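How to Clean and Refill a Countertop Soap Dispenser (Pump Type)
By Khrystyna Mykhailiuk
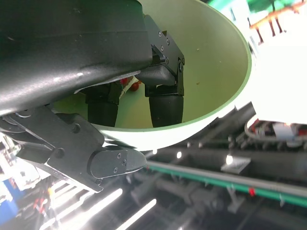

I have used pump dispensers in my kitchen and both bathrooms for many years, and I think most of them are thrown away too early. The pump becomes slow, or the soap starts to go to the side instead of into the hand, and people buy a new one. In most cases the dispenser is only dirty inside. Cleaning takes less than one evening, and most of this time is waiting.

This guide is for the ordinary dispenser with a bottle, a screw collar and a pump that you press with the hand. It is not for the automatic type with batteries. If you have an automatic one, please do not put it in water as I describe below, and follow its own booklet.

I have three at home: a ceramic one from Koval near the kitchen sink, and two plastic ones from Plustik in the bathrooms. The steps are the same for all of them, with small differences which I mention in their place.

What you need

A bowl deep enough to hold the pump with its tube
White vinegar, the simple kind for cooking
Warm water
An old toothbrush
A bottle brush with a thin handle
A sewing needle or a wooden toothpick
A small funnel
A clean dish towel
Liquid soap for refilling

The funnel is optional if your bottle has a wide neck. Mine from Koval has a narrow neck, and without a funnel I always get soap down the outside.

Step 1. Empty the bottle

Unscrew the collar and lift the pump out slowly. Let the tube drip into the bottle for a moment. Pour the old soap into a clean jar if it is still good. If it smells sour, or you see strings or lumps in it, do not save it. Let it go down the drain with plenty of water.

Some people add new soap on top of the old soap for years. I did the same before. The soap at the bottom never gets used completely, it becomes thick, and bacteria can also grow in it. Now I always finish the bottle and wash it before I fill it again.

Step 2. Rinse the bottle

Fill the bottle half full with warm water, cover the neck with your palm and shake. Pour out and repeat until there is no more foam. This can need more time than you expect! With the last rinses I use cooler water, as it makes less foam than hot.

Be careful with a ceramic bottle. Do not pour boiling water into it when it is cold, or it can crack. Warm water from the faucet is enough.

Step 3. Brush the inside

Put the bottle brush in and go around the walls and the bottom. The place under the shoulder of the bottle, where it becomes narrow, collects the most dirt, and a straight brush does not reach it well. You can bend the wire of the brush a little. If you do not have a brush, put a spoon of uncooked rice in the bottle with some water and shake it. Then rinse all the rice out. Count on doing this twice.

Step 4. Clean the pump with plain water

Stand the tube of the pump in a glass of warm water and press. At the beginning you will get soap, then foam, then cloudy water. Continue until the water comes clear. Hold the nozzle over the sink and not over the same glass, otherwise you only move the soap in a circle.

If nothing comes out, do not press harder. The spring inside is small, and with force you can damage it. Leave the pump in the warm water for half an hour and try again.

Step 5. Soak the pump in vinegar

Mix one part of white vinegar and one part of warm water in the bowl. Put the whole pump in, with the head down, so the nozzle is under the liquid. Press it several times under the surface to bring the mixture inside. Leave it for one hour. If the water in your area is very hard, as it is in mine, two hours is better.

Do not leave a metal pump in vinegar overnight. The shiny layer can lose its color. I ruined one nice pump in this way, a brushed gold one, and it became gray in patches. Plastic pumps can stay longer, but I did not see any advantage.

Important: never mix vinegar with bleach or with any cleaner that contains bleach. This makes a dangerous gas. If you cleaned the bottle with bleach at some earlier time, rinse it very well before any vinegar comes near it.

Step 6. Open the nozzle

Take the pump from the bowl and look at the hole. Usually there is a small ring of dried soap. Pick it off with the toothpick, or with the needle if it is hard. Go in gently and turn. Do not push the dry piece deeper into the nozzle, try to pull it toward you.

Then brush the collar with the toothbrush, also the thread on the inside. Old soap in the thread is the reason why some collars feel as if they are glued.

Step 7. Rinse and dry

Pump clean water through again until you do not smell vinegar. After this press the pump in the air until no more drops come out. Put the bottle upside down on the dish towel, leaning a little on something, so that air can go in. I usually do the washing after dinner and leave everything to dry until morning.

It is better to wait until the bottle is dry before filling. Water that stays at the bottom makes the soap thinner, and thin soap splashes.

Step 8. Refill

Set the funnel in the neck and pour slowly. Fill only to the shoulder of the bottle. The tube and the body of the pump also need space, and if the bottle is full to the top, the soap comes out over the edge when you put the pump back.

I buy my soap in the Puvia refill pouch of 1000 ml. It fills the Koval bottle and both small ones, and there is a little left. The pouch does not stand well after it is open, so I close it with a clothespin and keep it in a jar under the sink.

Screw the collar by hand until it stops. Press the pump a few times to bring the soap up. If it needs more than ten presses, check that the tube is pushed fully into the pump body.

If your soap is too thick

Very thick soap, especially the cream type with pearl color, is hard for a small pump. You can add a little water, one tablespoon for a cup of soap, and turn the bottle slowly from side to side. Do not shake or you will have foam in the tube. Use boiled and cooled water if you can, and make only the amount you will use in a few weeks. Soap with added water does not keep as long as the original.

Dish soap is usually fine without water. For foaming soap you need a special foaming pump. I tried to use foaming soap with a normal pump and it came out like water, and it went through the fingers directly into the sink.

Common problems

The soap shoots to the side. The nozzle is partly closed with dried soap. Repeat Step 6.

The pump goes down and does not come back. There is sticky soap around the stem. Put the head in warm water, press and release many times. If it still stays down after the vinegar, the spring is probably finished.

The pump takes air. Check the length of the tube. It should almost touch the bottom of the bottle. If it is too long and bent, the end can lie flat against the wall and close itself. Cut it at an angle with scissors, just a little at a time.

The pump drips after use. A small drop is normal. If it drips all the time, the soap is maybe too thin, or there is some dirt in the valve. Repeat Step 5.

There is a wet ring under the dispenser. Look for a hair crack in the bottle, but first check the collar. With me it was always the collar.

Replacing only the pump

When the bottle is good and the pump is dead, you do not have to buy both. Measure the outside of the neck with a ruler, across the thread, and compare it with the size given by the seller. Also measure the height of the bottle, so the tube will be long enough. For my kitchen dispenser I ordered a stainless pump from Dudine, model 2111, and it fits with the original collar. The tube came too long and I cut it, as described above.

Do not choose a pump only by the photo. I did this once and the collar was one size smaller. It could not be returned after opening, so now I have a spare pump for a bottle which I do not own.

How often to do this

For the kitchen, I do the complete cleaning with vinegar every third refill, and only a rinse with warm water at the other times. In the bathrooms the soap goes more slowly, so I clean at each refill. Before we go away in June I empty the kitchen dispenser completely and leave it open to dry, and then the pump is not stuck when we come home.

Between the cleanings, wipe the tip of the nozzle with a wet cloth when you wipe the counter. It takes a moment and the dry ring does not have time to form.

If you have a dispenser built into the sink, with the bottle under the counter, the steps for the pump are the same, but the head usually lifts straight up without unscrewing. Put a towel in the cabinet before you take the lower bottle off, the tube drips more than you think.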